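홈 > 주방·리빙 > 테이블 매트·보드 > 상판 보드

Tufa 너도밤나무 상판 보드 (철망 수납장·선반 겸용)
9월 | 글쓴이 Rami Karaki
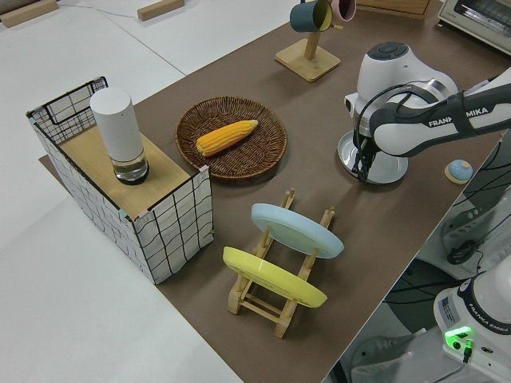 저희 가게에서 나무 보드를 팔기 시작한 건 사실 도마를 찾으시는 손님들 덕분이었어요. 도마를 사 가신 분들이 나중에 다시 오셔서 "이거 도마로 안 쓰고 선반 위에 올려 놨어요" 하시는 일이 자꾸 생기는 거예요(도마 입장에서는 조금 서운할지도 모르겠지만요!). 그래서 아예 처음부터 무언가의 위에 얹어 쓰는 판을 따로 만들어 보자고 마음먹었고, 그렇게 나온 것이 Tufa 상판 보드입니다. 철망으로 된 수납장이나 정리대를 쓰시는 분이라면 아실 텐데요, 망 위에는 컵 하나 올리기도 영 불안하지요. 검은 철망 틀에 물결무늬 격자 종이를 두르고 위에 밝은색 나무판을 덮은 작은 수납장처럼, 판 한 장만 얹어도 키가 큰 물건을 세워 둘 자리가 생깁니다. 네 모서리를 연한 분홍빛 테이프로 잡아 두는 방법도 간단해서 좋고요, 저희 보드에는 뒷면에 붙이는 고무 패드가 함께 들어 있으니 테이프 자국이 마음에 걸리시는 분은 그쪽을 써 보세요.

어떤 나무인가요

Tufa 보드는 너도밤나무로 만듭니다. 처음에는 자작나무와 소나무도 써 보았는데, 소나무는 가볍고 향이 참 좋은 대신 컵 바닥에 눌린 자국이 금방 남더라고요. 자작나무는 마지막까지 고민했어요. 색이 워낙 곱거든요. 그래도 매일 찻주전자를 올렸다 내렸다 하는 자리에는 조금 더 단단한 나무가 낫겠다 싶어서 너도밤나무로 정했습니다. 결이 잔잔하고 점점이 박힌 무늬가 있어서 가까이서 보면 은근히 재미있습니다. 원목이라 판마다 색이 조금씩 달라요. 어떤 판은 우윳빛에 가깝고 어떤 판은 복숭아 속살처럼 살짝 붉은 기가 돕니다. 두 장을 나란히 쓰실 분은 주문하실 때 메모를 남겨 주시면 색이 비슷한 것끼리 골라서 보내 드릴게요.

두께는 15mm입니다. 9mm짜리도 따로 있는데, 이쪽은 가벼운 선반이나 창틀에 올려 쓰기 좋고 손님들 말씀으로는 화분 받침으로도 괜찮다고 합니다. 다만 주방에서 쓰실 거라면 저는 늘 두꺼운 쪽을 권해 드려요. 물기를 자주 만나는 자리에서는 얇은 판이 아무래도 먼저 휘더라고요. 저희 집 부엌 창가에 둔 얇은 판도 장마철에 한쪽 귀가 살짝 들렸다가, 가을이 되니 슬그머니 제자리로 돌아왔습니다.

크기와 사양

소재: 너도밤나무 원목
마감: 식물성 오일
두께: 15mm / 9mm
크기: 400 × 185mm (기본형), 400 × 400mm (정사각형)
구성: 보드 한 장, 고무 패드 네 개, 관리 안내 카드
모서리: 둥글림 처리

기본형은 폭이 좁아서 양념통이나 커피 도구를 한 줄로 세우기에 알맞습니다. 정사각형은 네모난 수납장 위에 덮개처럼 얹으시면 되고요. 가지고 계신 수납장이 보드보다 조금 작아도 괜찮습니다. 사방으로 손가락 한 마디 정도 나오는 것은 보기에도 나쁘지 않아요. 그보다 많이 튀어나오면 지나다니다 옷자락이 걸리기 쉬우니 재단을 부탁해 주세요. 재단은 한 번까지 무료로 해 드리고, 잘라 낸 조각도 함께 넣어 보내 드립니다. 이 조각을 냄비 받침으로 쓰신다는 분이 꽤 계세요.

어디에 올려 쓰면 좋을까요

제일 많이 여쭤보시는 것이 철망 수납장이에요. Jernska 철망 바구니를 뒤집어 놓고 그 위에 기본형을 얹으면 작은 협탁이 됩니다. 저도 침대 옆에 이렇게 두고 책이랑 안경, 물컵을 올려 놓고 지내는데, 바구니 안쪽에는 덜 읽은 잡지를 밀어 넣어 두었어요(언젠가는 읽겠지요). Jernska 바구니는 망 간격이 좁아서 고무 패드가 망 사이로 빠지지 않습니다. 다른 철망을 쓰신다면 패드를 철사가 지나가는 자리에 맞춰 붙여 주세요. 먼저 판을 얹어 보고 연필로 살짝 표시하신 다음에 붙이시면 편합니다.

키가 크고 바닥이 좁은 물건은 판의 한가운데나 벽 쪽에 두시는 편이 좋습니다. 길쭉한 꽃병이나 후추 그라인더 같은 것들이요. 앞쪽 가장자리는 낮은 접시나 열쇠 그릇에게 양보해 주시고요. 보드 자체는 꽤 묵직해도 아래에 있는 수납장이 가벼우면 통째로 밀릴 수 있으니, 아래 칸에 조금 무거운 것을 넣어 두시면 한결 든든합니다. 저는 쌀통을 넣어 두었습니다.

함께 보시면 좋은 제품으로는 Balevetti 오일이 있어요. 작은 병에 든 마감용 오일인데 냄새가 순해서 저녁에 식탁에서 발라도 밥맛이 떨어지지 않습니다. Prumley 면 행주도 함께 담아 가시는 분이 많아요. 보풀이 적어서 오일을 문질러 바를 때 쓰기 좋습니다. 꼭 이 제품들이 아니어도 괜찮으니 집에 있는 나무용 오일과 낡은 면 티셔츠가 있으면 그걸로 하셔도 됩니다.

손질하는 법

물에 담가 두지 마시고, 젖은 행주로 닦으셨다면 마른 행주로 한 번 더 훔쳐 주세요. 닦은 다음에는 세워서 말리시고요. 식기세척기는 안 됩니다. 안내 카드에도 큼직하게 적어 두었는데 그래도 한 번 더 말씀드려요!

오일은 계절이 바뀔 때마다 한 번이면 충분합니다. 판이 허옇게 말라 보이거나 물방울이 맺히지 않고 바로 스며들면 바를 때가 된 거예요. 얇게 펴 바르고 하룻밤 두었다가, 아침에 남은 기름기를 닦아 내시면 됩니다. 욕심내서 듬뿍 바르면 며칠 동안 끈적거려서 종이고 행주고 다 달라붙어요. 저도 처음 만든 판에 그렇게 했다가 신문지 글자가 그대로 찍혀서, 지금도 자세히 보면 날씨 기사 한 토막을 읽을 수 있습니다.

컵 자국은 고운 사포로 결을 따라 살살 문지른 뒤 오일을 발라 주시면 옅어집니다. 커피 얼룩은 조금 더 끈질긴데, 굵은소금을 뿌리고 레몬 반쪽으로 문지르면 웬만큼은 빠져요. 끝나면 소금기를 꼭 닦아 내 주세요. 뜨거운 냄비는 바로 올리지 마시고 받침을 하나 깔아 주시면 좋겠습니다. 테이프로 고정해 쓰시던 분이 떼어 내실 때는 모서리 쪽에서 천천히, 판과 나란한 방향으로 당겨 주세요. 풀기가 남으면 오일을 조금 묻힌 천으로 닦으시면 됩니다.

자주 물어보시는 것들

도마로 써도 되나요?
오일은 식물성이라 괜찮지만 칼자국이 남습니다. 빵이나 치즈를 올려 내는 정도가 알맞고, 매일 칼질을 하실 거라면 도마 코너에 있는 두꺼운 판을 봐 주세요.

욕실에서 써도 되나요?
물이 직접 튀지 않는 선반이라면 괜찮습니다. 샤워기 가까이는 피해 주세요.

선물 포장도 해 주시나요?
네, 갈색 종이에 무명 끈으로 묶어 드려요. 주문 메모에 적어 주시면 짧은 손글씨 카드도 함께 넣습니다. 글씨가 썩 예쁘지는 않으니 너그럽게 봐 주세요.

교환은 어떻게 하나요?
오일을 바르거나 재단하지 않은 판은 교환해 드립니다. 받아 보시고 휘어 있거나 옹이가 빠진 곳이 있으면 사진을 찍어 보내 주세요. 바로 새 판을 챙겨 보내겠습니다.

배송 안내

오후 두 시 전에 들어온 주문은 그날 바로 나갑니다. 재단이 필요한 판은 하루나 이틀 더 걸리고, 9월에는 추석 선물 주문이 몰려서 조금 더 늦어질 수 있어요. 급하신 분은 메모에 필요한 날을 적어 주시면 순서를 최대한 맞춰 보겠습니다.

이 사이트는 장바구니와 최근 본 상품을 기억하기 위해 쿠키를 사용합니다. 계속 이용하시면 쿠키 사용에 동의하신 것으로 봅니다.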